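Regluing and flattening a three-plank maple board

The board had been on the shelf since March with a cup in it. I laid a straightedge across the grain and could get a feeler gauge under the middle, enough that anything round placed near an edge would wander toward the center. For a cutting board I would have left it. For a surface that children are going to stack blocks on, it had to come out.

It is a simple thing: three wide planks, edge joined, no breadboard ends, no battens. The wood was sold to me as maple and I have no reason to doubt it. It planes like maple, and it tears out like maple wherever the grain waves, and on this board the grain waves nearly everywhere.

I cut the board apart along both seams on the table saw and squared up the edges with a hand plane. The old joints had held fine. The cup came from the planks themselves, and all three had moved in the same direction. My first thought was to flip the middle one so the curves would work against each other, and Uwe Hinrichs talked me out of it. His view is that flipping gives you a washboard in place of a cup, and that on wide planks a washboard is harder to plane out the second time. I kept the original orientation and took the cup out of each plank separately, starting on the concave face.

Glue was Brestex, the slow version. Open time on the bottle is 12 minutes and I used most of it. Clamps went on alternately above and below the panel, snug only, with a caul at each end to keep the seams level. I left it clamped for 90 minutes and then stood it on edge overnight with air on both sides. If you lay a fresh panel flat on a bench it dries from one face and you get your cup back by Thursday.

Flattening afterward was a cabinet scraper for the wavy patches and a block plane for the rest. I eased the long edges by hand and left the end grain square. It shows as a thin darker strip and I like it that way.
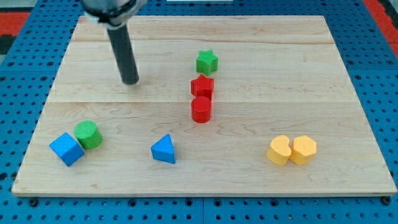 Finish was harder to decide. The surface has two requirements that pull against each other. It needs enough grip that a block standing on end stays where it was put, and it needs to wipe clean. Film finishes lose on grip. I had tried a gloss varnish on an earlier board and cylinders skated on it as soon as the table got a knock. Plain oil has good grip but takes stains, and painted blocks leave marks on bare wood if they are dragged.

I settled on one thin coat of Hamann hard oil, wiped on, left for 14 minutes and wiped off completely, then nothing else. The sheen is low. The color shift is small – the wood is still pale, a little warmer on the edges. Leonie Schwerdtfeger asked for a second coat on hers, and I can see the argument if the board is going to live near paint or juice.

A note on the blocks, as somebody will ask. I prefer a slightly rough surface on them for the same reason I prefer oil on the board. Two polished faces slide. Two slightly textured faces stay put, and a cylinder set on its flat end is as stable as you could want. Stars are the awkward ones. Laid with the star face up they are fine, and they pack badly against everything, including other stars.

The oil needs 21 days to cure fully according to the can. I have checked for flatness twice so far, with the straightedge in the same three positions, and cannot get the thinnest gauge under it. I will check again when the heating goes on.

Next board will be narrower planks, probably five.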